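Skeltura teaching project: July report to Niseo
Prepared by Akosua Ankrah, August 2, 2023

Recording by remote control went on through July. Chenxi Su and Ebenezer Ametepe shared the operator work. The set now holds 3153 demonstrations, of which 200 are kept back for testing and are not used in training.

The black arm stays on the plywood board, with the controller board at the board's edge and the power and signal wires on the white tabletop. The small pieces used in the tasks are set out on the wood within its reach.

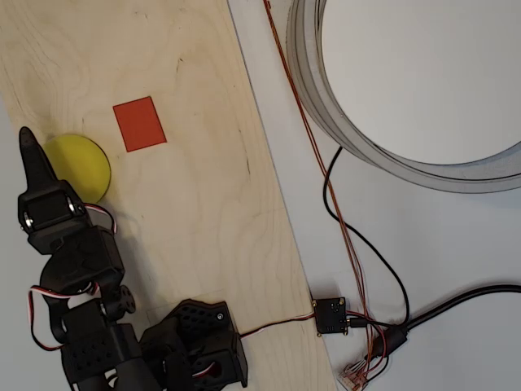
Why not guide the arm by hand for every task?
Hand guiding puts the operator's fingers in the camera view, and the trained model will not have them there when it runs alone. We use it only to set start positions.

We lost 3 working days to a servo that overheated at the wrist. Gerardo Colombo replaced it and lowered the speed limit on the remote control. Operators say the slower setting is easier to work with, though each recording takes longer.

Wolfram Kleinschmidt asked for a second operator style in the data. Ebenezer's recordings cover this in 7 of the planned tasks. The rest are scheduled for next month, along with the first test runs at Biltbridge.

Spending is within the approved budget. We request no change to the equipment line.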